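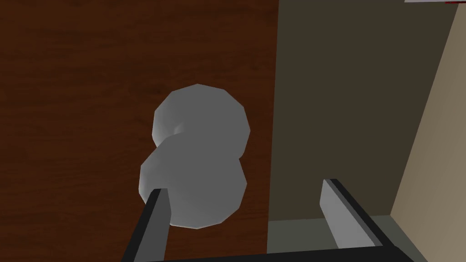
Figure 2. Wrist view of the Homwood cell in simulation, with the two-lobed test object between the open fingers.

3.2 Setting up and looking after the simulated cell

We keep the Homwood cell in two forms, a physical bench and a simulated twin, and we treat the twin as a machine that needs care in its own right. It drifts. A finger pad is replaced on the bench, someone shifts the camera bracket by a hair, and the rendered cell no longer matches the one in the lab. Most of the trouble we had in the first month of the project came from small mismatches of this sort, and we were surprised by how much fun it became to chase them down.

The test object in Figure 2 is the one we use for every setup check. Its mesh is deliberately coarse, and the facets show along the outline of both lobes. We tried a smoother version first and went back. Flat faces give the contact solver a clear normal at each touch point, so a badly placed finger shows up as a visible tilt of the object within a few steps. The shallow waist between the lobes is just as useful! A grasp that closes too high slides into it, and the logged finger gap drops sharply at that moment, which makes the fault very easy to spot in the traces.

Setup follows the same order each time. The arm is loaded first and sent to its home pose, and the wrist camera is attached to the gripper body with the offset measured on the bench. The fingers are then opened fully and one frame is rendered. Both fingers have to enter from the lower border, and the light gray inner face of each has to be visible. If one pad is hidden, the camera has been mounted with a roll error, and we fix that before touching anything else. Chandrasekhar Shenoy wrote the first version of this check as a note taped to his monitor, and it survives almost word for word in our startup script.

Next comes the work surface. The dark wood texture was chosen for contrast with the pale object, and we left the grain in because a plain color gave the tracker nothing to hold on to when the object was moved out of view. The edge of the surface serves as our second reference. With the arm in the check pose it should run straight up the picture, just to the right of the middle. An edge that leans means that the base of the arm has been rotated relative to the table, and in our logs this was the most common fault after an update of the scene files.

Finger wear is handled by hand. On the bench, the pads lose a little thickness over long runs, and Slavica Karagiannis measures them with calipers every Wednesday before the first run. The new value is entered in the gripper file and the closing limits are worked out again from it. We had planned to update the twin only when a pad was swapped, but the weekly edit takes so little time that we kept it. After each edit we run 90 closing cycles on the test object and compare the finger gap at first contact with the stored reference.

One repair deserves a fuller account. In July the simulated right finger began to lag the left during closing, and the object was pushed sideways before it was gripped. We suspected the friction values and spent two days on them without result. Rajkumari Rathore then found that the joint coupling had been saved with a damping term on one side only, left over from an earlier gripper model. Removing it cured the lag at once. We reran all 3244 grasps recorded since the last clean check, and 11 of them changed from success to failure. We report the corrected results throughout this paper.

The full check, from loading the arm to the last closing cycle, is now run before every batch of trials. It is a modest routine – one object, one pose and a handful of numbers – and we have come to enjoy it a great deal. The scene files, the gripper file and the startup script are kept under a single version number, and a batch is rejected if the three do not match.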